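Section 3: Receiving and Breaking Down Boxes

I wrote this part of the guide after my second month in the Trisden stockroom, when I'd made pretty much every mistake a person can make with a cardboard box. Kevin Noonan had the job before me and left a page of pencil notes (bless him), and I've folded most of those in. If something you read in here doesn't match how your own corner is laid out, go with whatever keeps the walkway clear and let me know so I can fix the text.

What you'll want nearby

A safety cutter with the short blade, a roll of clear tape, a fat marker, the receiving sheet on its clipboard, and gloves if your hands dry out like mine do. I skip the gloves for small parcels and put them on for the big flat sheets, which have given me some nasty paper cuts!

3.1 Bringing a box in

1. Set small boxes down on the floor in front of the flat stack, label up. I know it's tempting to pop them on top of the stack "just for a second." They slide off.

2. Look the box over before you pick up the cutter. You want the tape whole, the corners square and no soft spots. If a corner is crushed, write "corner" on the receiving sheet next to the line for that box and carry on. If the tape has been slit and closed up again, stop and go to 3.4.

3. Find the shipping label and the small number sticker. They're two different things and it took me ages to get that straight. The shipping label belongs to the carrier. The short number is the one we copy onto the sheet, so on a parcel like the one below you'd write 5842 and leave the barcode alone.

Note: Labels like to wrap over an edge, half on the top and half on the front. Read both halves before you cut anything, or you'll slice through the bit you need. Ask me how I know.

4. Turn the box so the number sticker faces you, steady it with both hands, and check the number against the sheet one more time.
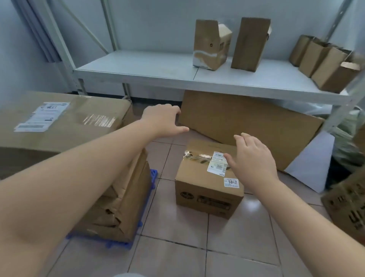 5. Cut the tape along the seam, shallow, pulling the blade away from your other hand. Half the depth of the blade is plenty.

Caution: Never cut with the box held between your knees. Janaína Camargo did this in May and needed stitches, and she's the most careful person I know.

6. Lift the contents out and put them on the cart. Keep the packing slip with the goods and tick the line on the sheet.

7. Leave any paper or padding in the box until you've run your hand along the bottom. Small bags of screws hide down there, especially in anything from Cordero.

3.2 Flattening

1. Slit the bottom tape too, then push two opposite corners toward each other until the whole thing folds over. If it fights you, there's a strip of tape you've missed.

2. Peel off long loose ends of tape. You don't have to get every scrap, the recycling people are fine with a bit left on.

3. Black out the name and address with the marker. The number sticker can stay as it is.

4. Lay the flat box on the pallet with the fold toward the wall. Torn flaps go toward the middle if you can manage it, otherwise they catch on your pants every time you walk by.

Note: The cardboard must sit on the pallet and never straight on the tile. We mop that floor, and a stack that soaks up mop water turns into a smelly brick that won't lift.

3.3 The big ones

Large boxes are a pain, and I've stopped pretending otherwise. If you're busy you can lie one on its side on the pile until you get a minute, so long as it's taped shut or empty. When you do break it down, open it out into one long sheet and lean it low. A sheet that's standing nearly upright will come down on somebody.

Don't stack higher than 100 cm. Tarcísio Nogueira put a line of tape on the wall for this and it has saved a lot of arguing. Once you're at the line, tie the stack both ways with string and call for pickup on extension 715.

Keep white board and paper apart from the brown cardboard when you tie up. It's okay for a piece to lie on the floor while you're working, just pull it out before the string goes on. Plastic bags and film go in their own bag and never into the stack.

3.4 When something looks wrong

1. Leave the box closed.

2. Write the short number and the word "hold" on the sheet.

3. Put a strip of tape across the top and sign over it with the marker, so your signature runs from the tape onto the cardboard.

4. Move the box to the hold shelf and tell Zhenhua Du, who handles claims. He'll want to know which side was damaged, so jot that down while you can still remember.

Caution: If a box rattles like broken glass or smells of solvent, don't tip it to check. Leave it flat where it is and keep people away from that end of the room until Zhenhua has been down.

3.5 End of the shift

Sweep up tape scraps first because they stick to the pallet jack wheels. Retract the cutter, hang it on its hook, and initial the bottom of the receiving sheet. Any box still unopened gets carried over to the next sheet under its own number, written out again in full. Spare string and blades are in the drawer under the clipboard.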